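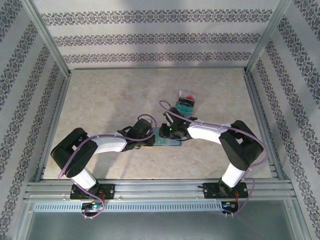 Pale grey wallpaper with dark grey-blue bands.

From: Svenja Haslinger
To: Dovdale puzzle list
Subject: Re: Bottles and strips, three-round version

On Sunday Mawuli Sowah wrote:

> The three-round version on the Plolov sheet gives the answer as five
> strips. I make it four. There are 1000 bottles, at most one of them bad.
> A strip is either clean or turned after each round, so each round gives
> one bit per strip. Four strips over three rounds is twelve bits, and
> two to the twelfth is 4096, which covers 1000 with plenty to spare.
> Even 3138 bottles would fit. Can whoever keeps the answer sheet either
> correct it or show me where the extra strip goes?
>
> Mawuli

Mawuli,

The sheet is right and should stay at five. The trouble is in "one bit per strip per round". The wording of the puzzle says that a strip which has turned stays turned. It can't be used again, and reading it in a later round tells you nothing new. Your count includes histories such as turned, clean, turned, and those can't happen.

For one strip over three rounds the possible histories are:

 turned in round 1
 turned in round 2
 turned in round 3
 never turned

So a strip gives four results over three rounds, where you have eight. With k strips and r rounds the number of distinct results is at most (r + 1) to the power k. Four strips give 256. Five give 1024. We need to tell apart 1001 cases (a thousand bottles, plus the case where none is bad), so five is the minimum.

The same limit holds if you choose the later rounds after seeing the earlier ones. Whatever plan you follow, the final set of histories has to identify the bottle, and there are only so many sets.

To show that five is enough, number the bottles 1 to 1000 and write each number in base 4 with five digits. Assign one strip to each digit, left to right, A to E. Then:

 digit 0: the bottle is never put on that strip
 digit 1: a drop goes on that strip in round 1
 digit 2: a drop goes on that strip in round 2
 digit 3: a drop goes on that strip in round 3

A strip that has turned is left out from then on. At the end, write down for each strip the round in which it turned, or 0 if it stayed clean, and read the five digits as the number of the bad bottle. All zeros means no bad bottle. 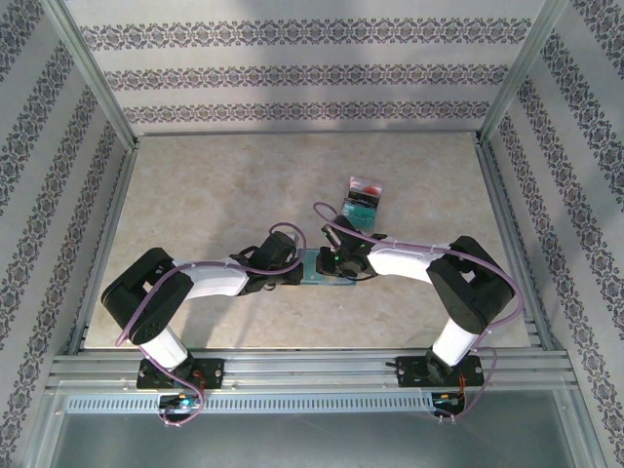
Take bottle 94. In base 4 it is 01132. Strip A never gets a drop from it, B and C get one in round 1, D gets one in round 3 and E gets one in round 2. If 94 is bad, B and C turn first, then E, then D, and A stays clean. The last bottle, 1000, is 33220, so every label in use fits in five digits.

Mansa Addo asked me off list whether the plan is affected by how many drops a strip can take. The puzzle sets no limit, so no. If you wanted to add one, the heaviest load is on strip A in round 1, which takes bottles 256 to 511, or 256 drops. The load on A in round 3 is lighter, bottles 768 to 1000, as the labels run out before 1023.

For the record, minimum strips by number of bottles, with the "none bad" case included:

 bottles 1 round 2 rounds 3 rounds
 94 7 5 4
 1000 10 7 5
 3138 12 8 6

Your 3138 is in the last row. With three rounds it needs six strips, as five only reach 1024.

The middle column is worth checking by hand if anybody has the time. Two rounds give three results per strip, so you compare against powers of three: 81, 243, 729, 2187, 6561. The 1000 row misses six strips by a fair margin.

There is one change I would make to the sheet. The line "strips may be used more than once" should read "a clean strip may be used again in a later round; a turned strip may not". The rule is given in the opening paragraph, but the hint further down reads as if it cancels it, and I think that is where your reading came from. Philomena Boateng has the master copy and I have sent her the wording.

On the related question of strips that can be wiped and reused, that is a separate puzzle (it is in the Acheampong set, near the end) and there your count of twelve bits is correct. Four wiped strips over three rounds do handle 1000 bottles, and 3138 as well. Please don't merge the two entries. They were merged once before and the answers came out swapped.
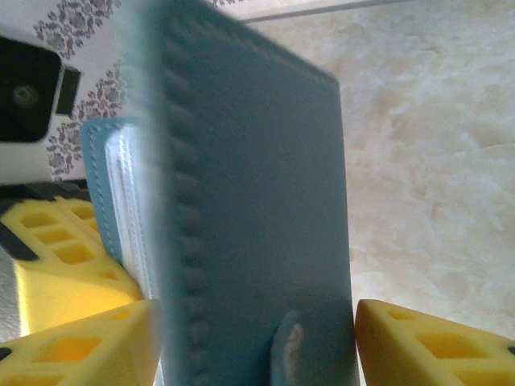
Blue-green wallet with light stitching on the back flap.

Still open: the version with exactly two bad bottles. Jucélia Evangelista has posted a bound for one round but no plan that meets it. The base 4 labels fail there, as two bad bottles on the same strip only show you the earlier round. For example, bottles 1 and 2 together give the same result as bottle 1 with most of its neighbours clean, and the digits can no longer be read separately. If you have a plan with fewer than twice the strips, post it with the labels written out in full so that it can be checked.

Svenja

--
Dovdale puzzle list
Answer sheets: ask Philomena
Wulleck archive: read only until September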